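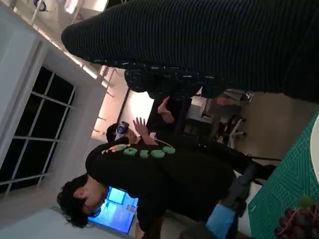 Section 3. Setting up the Riten kitchen scale

Written for the Flalthorpe food group. Revised November 2018.

The leaflet in the box says the scale is ready to use straight away. We don't agree. Ours came out of its packing, went on the counter and gave two different weights for the same bag of rice. Set it up as below before weighing anything that matters.

3.1 Where to put it

1. Pick a hard, level surface. A folded tea towel under the feet will throw the reading off, whatever the leaflet says about "any kitchen surface".
2. Keep it away from the fridge and the kettle.
3. Press each corner in turn. If the scale rocks, move it. The feet do not adjust, although the drawing on the box suggests they do.

3.2 Batteries

1. Slide off the cover underneath and take out the batteries supplied. We would not bother with them. The first set went flat in October, after very little use.
2. Fit new ones, all of the same make.
3. Put the cover back until it clicks, turn the scale over and wait 30 seconds before you switch it on.

Caution: the low battery sign comes on late. The readings start to wander well before it shows.

3.3 Checking the weight

You need a 200 g check weight. The Ambaye shop sells one, and any marked brass weight will do. A tin of beans won't, as the figure on the label doesn't include the tin.

1. Switch on with nothing on the pan and wait for zero.
2. Put the weight in the middle and write down the reading.
3. Take it off, let the scale go back to zero, and do it again near each edge.

Ours read 196 g in the middle. For soup that hardly matters. For yeast or salt you would notice.

4. If yours is out too, hold down UNIT until CAL shows, put the weight back on and leave it alone until the figure stops blinking.
5. Repeat steps 1 to 3. Do not assume that it worked.

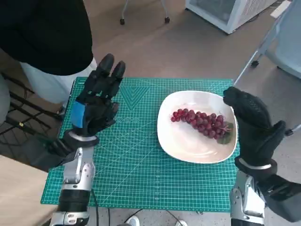 3.4 Using the zero button

The zero button takes off the weight of whatever is already on the pan, and it is the part of the scale most often blamed for faults it doesn't have. Switch on first, put the empty dish on, press ZERO, then add the food. If you were weighing something like a bunch of red grapes on a white plate, the plate would have to go on alone before the fruit, or you would end up with one figure for both. The leaflet says you can also do it backwards, by lifting the food off afterwards and reading the minus figure. You can, provided you remember the figure is for what you took away.

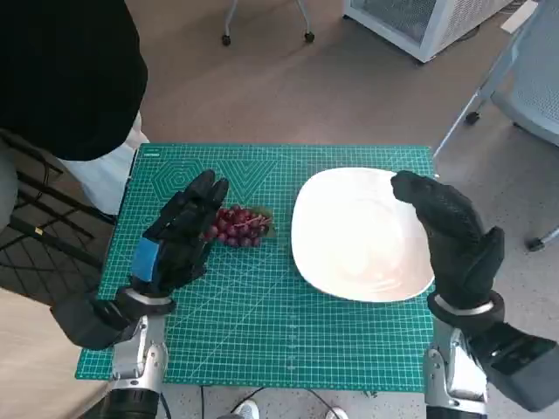
The dish still counts towards the top limit after you press ZERO. A heavy mixing bowl can use up a good part of it, and the display gives no warning until it reads EEE.

Note: the scale turns itself off while you are hunting for the flour, and the zero is lost. There is no way to switch this off.

3.5 The phone app

The app is made by Trendent and is sold as the easy way to keep a record. We tried it and went back to a notebook – the figures on the phone did not always match the display.
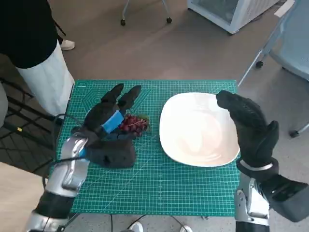 Trendent replied that the phone shows an average of the last few readings, so a small gap is normal, and that the display should be taken as correct. We asked why anyone would want the average in that case and have had no answer yet.

If you still want to use it:

1. Turn on Bluetooth and open the app before switching on the scale.
2. Choose grams in both places. The app does not pick up the setting from the scale.
3. Refuse the request for your location. The weighing part works without it.

3.6 Cleaning

Wipe with a damp cloth. The pan lifts off and can go in the sink; the base must not. Check the weight again afterwards, as in 3.3.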